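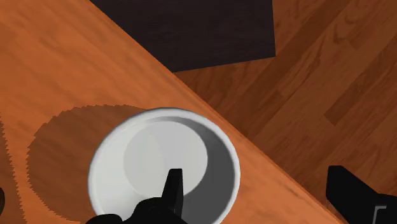 Sendell Hardwax Oil for Tabletops, Satin-Gloss

Item no. 961. Sold by Llanos. Page updated 17 May 2022.

Sendell is a clear hardwax oil for indoor tables, counters and shelves. It goes on with a lint-free cloth or a short-nap roller. Two thin coats are enough for most hardwoods. Sand to 180 grit first and vacuum well, as any dust left in the grain will show.

Price: $39 per can
Color: clear, warms the wood slightly
Cleanup: mineral spirits 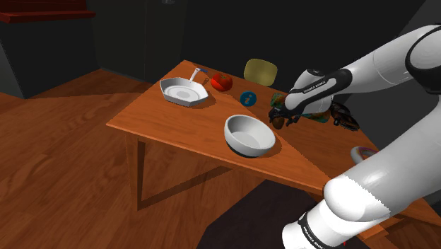

Let the second coat cure for a full week before the table goes back into regular use. Wipe up fruit juice, wine and coffee the same day. Small round things like a kiwi or a potato can be set straight on the cured wood, but cut fruit should go on a plate. For dried-on spots use Viltel soap, diluted, and a soft cloth.
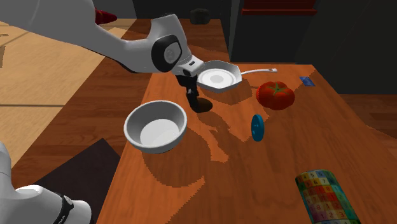
Sheen depends on how hard you buff. A white pad gives a low satin, and a second pass brings it up. Check the result from a low angle with a single lamp on. A dark oval shadow on the wood, like the one under the gripper, makes it hard to judge the patch it covers, so move the lamp and look again.

Worn areas can be recoated without stripping. Scuff lightly, wipe clean and apply one thin coat.

Oily rags can catch fire on their own. Lay them flat outdoors to dry before throwing them out.

Sample packets: ask for item 733. Trade orders: Josefina Bravo, Llanos sales desk.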